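Magnesium supplements: your questions

Plemthorpe Health Notes – Food and Supplements

Readers write to us about magnesium more than any other mineral. Most of the letters ask the same few things, so we have put the answers on one page. Larasati Ngui wrote the first version and Muthu Thomas, our pharmacist, checks it every April. It is general information for adults. If you are pregnant, have a kidney or heart condition, or are buying for a child, speak to your GP or pharmacist before you buy anything.

What does magnesium do in the body?

It helps muscles and nerves work, plays a part in keeping the heartbeat steady and is needed to turn food into energy. A good share of the body's magnesium is stored in the bones. Very little is in the blood, so a blood test can look normal even when stores are on the low side.

How much do I need each day?

In the UK the usual figure for adults is 300 mg a day for men and a little less, 270 mg, for women. This is the total from everything you eat and drink. It is not the amount you should look for in a tablet.

Can I get enough from food?

Most people who eat a mixed diet can. Good sources are:

Nuts and seeds, pumpkin seeds especially
Wholemeal bread and brown rice
Beans, lentils and chickpeas
Spinach and other dark green leaves
Plain yoghurt and milk, in smaller amounts

White bread and white rice have much less, as a lot of the magnesium goes when the outer part of the grain is removed. Boiling vegetables in plenty of water also loses some of it. Steaming loses less.

Does tap water count?

Yes, a little. Hard water has more magnesium than soft water, but how much depends on where you live. Your water company can tell you what is in your supply. Bottled mineral waters vary a great deal too, and the amount is normally printed on the label.

Will it help me sleep?

The evidence is thin. A few small studies, mainly in older people, found that those taking magnesium fell asleep a bit sooner. Other studies found no difference. If your diet is already good, a tablet is unlikely to change much. Cutting out coffee after midday and getting up at the same hour each morning are better first steps, and they are free.

Does it stop leg cramps?

Probably not, for most people. Trials in older adults with night cramps have mostly shown little or no benefit over a dummy pill. There is less research on cramps in pregnancy and the results are mixed. Stretching the calf during a cramp usually eases it. See your GP if cramps are frequent, or if the leg is swollen, red or numb.

What is the difference between the types?

The name on the front tells you what the magnesium is joined to.

Magnesium oxide is cheap and the tablets are small, but the body takes up less of it. It is more likely to loosen the bowels.

Magnesium citrate is taken up more easily. It can still have a laxative effect in larger doses.

Magnesium glycinate (sometimes called bisglycinate) tends to be gentler on the stomach and usually costs more.

Magnesium chloride is found in tablets, liquids and sprays.

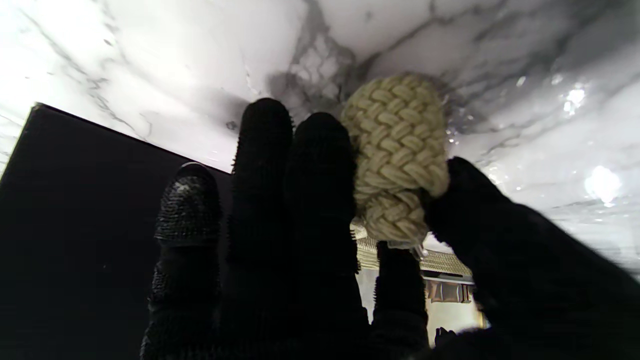 Do sprays and bath salts work?

There is no good evidence that much magnesium gets through the skin. A warm bath may well help you relax, with or without the salts. Sprays can sting on broken or freshly shaved skin.

How do I read the label?

Look for the word "elemental", or for the line in the nutrition table that gives the magnesium itself. A tablet described as 1,000 mg of magnesium citrate holds far less magnesium than that, because most of the weight is citrate. Check how many tablets make up a dose as well – it is often two or three.

Can I take too much?

You are unlikely to get too much from food. With supplements, the NHS advice is that 400 mg a day or less is unlikely to cause harm. Higher doses over a short time can cause diarrhoea. People whose kidneys do not work well can build up dangerous levels and should only take magnesium on medical advice. Some antacids and laxatives contain it too, so add those in.

Does it mix with other medicines?

Not always. It can stop some antibiotics from being absorbed properly, and the same goes for bone medicines such as alendronic acid and for levothyroxine. Often the answer is to leave a gap of a few hours, but the gap differs from one medicine to the next. Take the packets along and ask at the pharmacy counter.

When is the best time to take it?

It makes no real difference. With a meal is kinder to the stomach. Pick a time you will remember.

How long should I give it?

If you are otherwise well and have noticed nothing after two or three months, there is not much point in buying another tub. If you started because of a symptom and the symptom is still there, see your GP.

Do you recommend a brand?

No. We do not sell supplements or take payment from firms that do. A plain shop's own tablet is fine for most adults.

Can you answer my own question?

We read every letter but cannot give personal medical advice. Questions that come up often are added here at the next check.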